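步频能告诉你什么,不能告诉你什么
与一位驯马师谈传感器、分段时间和一匹叫Garba的马

约在早操之后见面,是他定的。上午九点,Sodside马场的全天候跑道刚耙过,最后一批马正往回牵,他站在栏杆边上跟骑手说话,说了很久,我在旁边等。后来他走过来,第一句话问我懂不懂马。我说看了很多年比赛,没养过。他说那就好,养过的人最难聊。

他在Sodside带马已经有些年头,不愿意在文章里出现名字,理由是他接下来要说的话里有几句会得罪客户。我答应了。我来找他是因为Idutis。这家公司去年开始在几个训练基地推广一套装在肚带上的步态传感器,宣传册上的说法是能在驯马师看出问题之前就发现问题,还能判断一匹马适合跑多远的路程。Sodside是最早用上的地方之一,他的马房也在名单里,宣传册第三页甚至有他马房的照片。

“照片是他们拍的,我没拦着。”他说,“当时也没人问我觉得这东西好不好用。那时候装上去还不到一个星期,问我我也答不出来。”

我问他现在答得出来了吗。

“答得出来一半。”

我们进了马房旁边的小办公室。桌上有一台笔记本电脑,开着Idutis的后台页面,曲线红红绿绿。他没有马上给我看,先倒了茶,然后讲起收费。每匹马每月2,499元,传感器另算押金,坏了要赔。他说刚听到这个数的时候,第一反应是谁出。按合同应该由马主出,记在训练费后面。有的马主一看到就签,有的打电话来问能不能不装。

“签得最快的是Atuvau。”他说。

Atuvau是一家做小份额马主的公司,把一匹马拆成很多份卖出去,买了份额的人可以在手机上看到马的日常,赛日能进沙圈。这几年这类公司多了起来,Atuvau算做得大的。我问他,Atuvau为什么积极。

“他们需要内容。马一个星期里大部分时间在吃草睡觉,你总不能天天给人看吃草。有了这套东西,每天早上有一张图,今天步幅多少,心率多少,恢复用了多久。买份额的人看着高兴。我说句不好听的,他们买的是图。”

我提醒他,Atuvau有三匹马在他这里。他说知道,所以才不写名字。

那么图上的东西准不准?这是我真正想问的。Idutis在推广时反复提到一个数据库,说模型建立在1,226次快操的记录上。我在来之前问过这家公司的客服,这些快操分别来自多少匹马、什么场地、什么年龄,对方回了一封很客气的邮件,说属于商业信息。我把这件事告诉他,他笑了一下。

“我也问过。一千多次快操,听着多,你除一下就知道了。一个中等的基地,一个季度随便就跑出来这些。而且快操跟快操不一样。我让骑手收着跑,跟让他放开跑,曲线是两回事,可是后台里都叫快操。骑手今天重,明天轻,后台里也没有这一项。”

他把电脑转过来。屏幕上是一匹叫Garba的四岁骟马,Atuvau的,也是宣传材料里提得最多的一匹。按照Idutis的说法,Garba一直被当作短途马来练,系统从它的步幅和步频判断它应该跑更远,驯马师听从建议,改跑一英里以上,随后赢了。这个故事我在三个地方读到过,措辞几乎一样。

“随后是多久?”我问。

“问得好。”他说,“改路程是六月,赢是秋天。中间跑了几场,都没赢,材料里没写。”

他接着讲了他自己的版本。Garba两岁时脾气急,出闸就抢,骑手拉不住,前半程把力气用光。这种马很多人会放在短途跑,反正它要冲,就让它冲。他一开始也是这么安排的。到了四岁,马自己静下来了,早操能跟在别的马后面走,不再拽嚼子。他说骟过的马到了这个岁数静下来很常见,不稀奇。血统上,母系那边本来就有能跑远的。他早就跟助手讲过想试一试,只是马主不肯,觉得改路程等于承认前面安排错了。

“然后系统出来一份报告,建议加长路程。马主就肯了。”他说,“你要说这份报告有用,那是有用的,它帮我说服了马主。可是这跟它看出了什么,我觉得要分开算。”

我问他能不能排除系统也真的看出来了。

他想了一会儿。“排除不了。它说对了,我也说对了,我们两个谁靠的什么,这我分不清。我只知道它对另外两匹马也说过同样的话,那两匹改了以后跑得更差,又改回来了。你在宣传册里找不到那两匹。”

这正是我一直对这类故事不放心的地方。赛马圈每隔几年会有一样新东西,血统配对的算法,心脏超声,基因检测,每一样都带着一匹赢了的马来敲门。那匹马是真的,赢也是真的。可要判断一样东西灵不灵,得把所有听了它话的马放在一起看,再找一批没听的来比。我没见过哪家公司主动把这张表拿出来。

我问Idutis有没有给他看过汇总。

“给过一页纸。说用了系统的马房,胜率比上一季提高了。我问,上一季跟这一季,马一样吗?当然不一样。我去年卖掉了一批跑不动的,今年进来几匹好的,胜率能不高吗。我把这话说给他们的人听,他很年轻,人也不错,记在本子上,说回去反映。后来没有下文。”

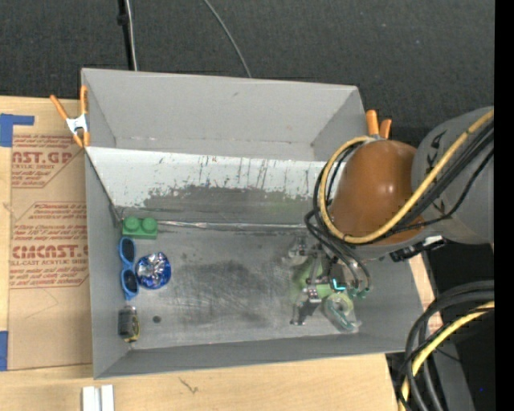

顾聿棠

我们又谈到伤病。在我看来,这是传感器最有可能派上用场的地方,也是宣传里说得最重的地方。早一点发现跛行的苗头,少伤一匹马,这个账谁都会算。他在这件事上的态度比前面缓和。

“这一块我不想一棍子打死。”他说,“马的步态左右不对称,人眼能看到一定程度,再小就看不见了。机器能看到更小的,这我信。问题是看到了以后怎么办。”

他举了个例子。刚装上的头一个月,系统几乎每天早上都有警报,黄色的,有时红色。助手拿着手机跑过来,他就把马牵出来,在硬地上小跑一趟,看不出东西;叫兽医来,兽医屈腿、按蹄、看走步,也没有结论。兽医出诊要收钱,马那天的训练也停了。过两天警报自己没了。

“马跟人一样,早上起来有点僵,右边睡久了左边不舒服,走一走就开了。机器把这个也算进去。它不知道哪种不对称是这匹马天生的,哪种是新来的。他们说要积累基线,过几个月就好。几个月以后警报是少了,可我不知道是它变准了,还是他们把门槛调高了。我问,他们说两方面都有。”

有没有真的抓到过?

“抓到过一次,我得替它说句公道话。”一匹三岁雌马,警报连着几天都在同一条腿,他用手摸,球节上有一点热,很轻。拍了片,有早期的变化,停下来休养,现在已经恢复慢操。“我那个老马夫说他前一天就觉得那条腿不对。我问他怎么不讲,他说怕讲错。所以这一次你算机器的也行,算他的也行。我后来跟所有人说,怕讲错也要讲。”

他又补充,也有一匹马,系统一路绿灯,第二天早上牵出来就是跛的,肌腱的问题。Idutis事后的解释是那天传感器位置偏了,数据质量不足。

“数据质量不足,可它显示的是绿的。”他说,“它应该显示灰的,应该说我不知道。我跟他们提的意见里,这一条我最看重。一个助手要是不知道,会跟我说不知道。机器不会,它总得给你一个颜色。”

这段话我记得特别完整,因为他重复了两遍。后来我又去问Idutis的客服,数据质量不足时界面会怎样显示。回复是新版本会加入提示。我问新版本什么时候上线,没有再收到邮件。

谈话中间有人敲门,是送草料的,他出去签字。我趁这会儿看了看墙上的出赛安排表,白板,黑笔写的,马名后面是路程和场地,有些被擦掉重写过。没有步频,也没有心率。他回来以后我问他,这些数据到底有没有进入他的决定。

“报名的时候不看。”他回答得很快,“报名看场地、看对手、看评分、看马这几天吃得怎么样。马槽里剩没剩料,比什么都准,这话每个驯马师都跟你讲过吧?讲烂了,可是没办法,是这样。快操之后的恢复曲线我会看一眼,这个我承认。以前让骑手摸心跳,掐表,粗得很。现在细一点。一匹马休养回来,头几次快操恢复得怎么样,曲线摆在那里,跟它自己以前比,我觉得有参考。跟别的马比就不要比了。”

我说,那么如果马主不出钱,你自己会不会出?

他没有直接答,而是讲起他从前工作过的一个大马房。那里有110匹马,驯马师每天早上坐在车里看,一批一批从坡道上来,他能叫出每一匹的名字,可是他不可能每匹都摸。那种地方,他说,一套能先筛一遍的东西会有价值,哪怕误报多一点。他自己的马房小,每匹马他每天晚上都亲手摸过腿。

“我要是自己出,我大概会给休养回来的马装,一两匹轮着用。其他的不装。可是他们不这么卖,合同是整个马房一起签,少一匹都不行,说是数据要完整。”他停了停,“完整对谁有好处?”

这个问题我认为值得停下来讲几句。Sodside的马每天早上跑出来的数据,按合同归谁,我请他找出来看。他翻了一阵,找到了,字很小。马房和马主有查看的权利,Idutis有保存、分析和用于改进产品的权利,还可以在去除识别信息后提供给合作方。合作方是谁,合同里没有列。

一匹马快操的步幅和恢复时间,对下注的人来说是什么东西,不需要我解释。晨操的情况从来就有人打听,站在栏杆外拿望远镜掐表的人,每个基地都有,规矩也早就磨出来了,谁能看、谁能说,大家心里有数。可是一份每天自动上传的记录落在一家商业公司的服务器上,规矩是什么,我问了几个人,都答不上来。去除识别信息听起来稳妥,但是一个基地某天早上出操的马就那么多,跑过的路程和时刻一对,猜出是哪匹并不难。我没有任何证据说有人这么做过。我只是没看到有什么东西拦着别人这么做。

他听完没有反驳,说这件事他也想过,签的时候没想到。Atuvau的手机页面上,份额持有人每天能看到一部分数据,他觉得那已经算半公开了。“有一次比赛前两天,群里有人拿着曲线截图讲这匹马状态不行,赔率还真动了一下。马那次跑得挺好。我不知道该高兴还是该生气。”

后来他把赛前几天的数据从Atuvau那边停掉了,改成赛后再补。Atuvau不太乐意,说持有人会有意见。他的回答是有意见可以来Sodside看马,早上六点,欢迎。来的人不多。

我问他骑手怎么看。他说分两种。年轻的骑手喜欢,回来就问今天时速多少,跟别人比。他为此发过火,因为有人为了数字好看,该收的时候不收,一匹定好半速的马跑成了大半速,下来喘了很久。“机器把那次记成一次很漂亮的快操。曲线很漂亮。我看着就来气。”年纪大的骑手嫌肚带下面多一块东西,马也有不喜欢的,有一匹栗色的雌马一装就拱背,装了几次都这样,最后随它去了,后台里那一栏一直空着,Idutis的人每次来都要问一遍。

我原本还准备了一些问题想问Idutis派驻Sodside的技术人员。对方先答应,后来说需要公司批准,批准没有下来。我能写在这里的只有他们的书面回复,全文很短,大意是产品仍在持续改进,用户反馈总体积极,具体案例涉及客户隐私不便评论。关于Garba,他们说故事经过马主方面确认。马主方面就是Atuvau。驯马师有没有确认,邮件里没有提,他本人说没有人找过他。

Atuvau那边我也打了电话。接电话的人很热情,说传感器是他们服务的一部分,持有人非常喜欢,又问我有没有兴趣买一份。我问改路程后没赢的那几场为什么没有写进介绍,她说篇幅有限。

写到这里,也许有读者会觉得我对新东西有成见。我不否认。我看赛马的年头里,被推荐过的新方法太多,留下来的很少,分段计时算一个。分段计时刚出来时也有驯马师嗤之以鼻,现在谁都在用。它能留下来,照我看,是因为公开。每一场每一匹马每一段跑了多少,谁都能查,谁都能验证别人说的对不对。有人拿它建了一套理论,另一个人可以用同样的数字去拆。步态传感器目前走的是另一条路,数字锁着,结论拿出来卖。锁着的时候,我们就只能听故事,而故事里的马总是赢的。

我把这个意思讲给他听,他同意一半。他说分段时间也没有大家以为的那么可靠,有的场地量得准,有的场地他怀疑连起跑点都没对准过。“我看过一场,最后一段的时间按说要破纪录,一群评分平平的马。你信吗?我不信。可是它印在那里,就有人拿去算。”

那你信什么?

“信我看见的,看错了就认。”他说,接着自己也觉得这话太大,摆摆手,“也不全是。我看错的也很多。Garba刚来的时候我说它最多赢一场小赛,你可以写。”

Garba那天早上也出了操。我临走前他带我去看,一匹深枣色的马,头伸在门外,正在啃门上的铁条,看见他来就停了,转过去用屁股对着我们。他说它对生人都这样。肚带挂在门边,传感器已经拆下来拿去充电。我问电池能用多久,他说说明书上讲能撑一整周,冷天撑不到,他们现在每天都充。

下一场的安排他没有定。系统最新的报告建议再加长,理由是近期快操后段步幅保持良好。他不想再加。他认为这匹马的最佳路程就在现在这里,再往上,后面会被人追过去。马主那边看了报告,已经来问过两次。

“你打算怎么跟他们讲?”

“就讲我不同意。要是非跑不可,那就跑一场,跑完大家看。”他把马房的门闩检查了一下,“跑赢了你肯定又会在宣传册上看到。跑输了,你记得帮我写一笔。”

我说会写的。他问我是赢了写还是输了写,我说都写。他点点头,去看下午的料了。

合同还有不到一季到期。续不续,他说要看马主,也要看灰色的那个提示到底做不做。助手倒是希望续,说每天早上看一眼手机已经习惯了,没有会不踏实。他把助手这句话转述给我的时候,脸上没什么表情。

我后来又翻了一遍宣传册,第三页,他马房的那张照片下面印着一行字,说这里的团队每天依靠Idutis作出决定。我把这句发给他看。过了一个下午,他回了一个字:谁?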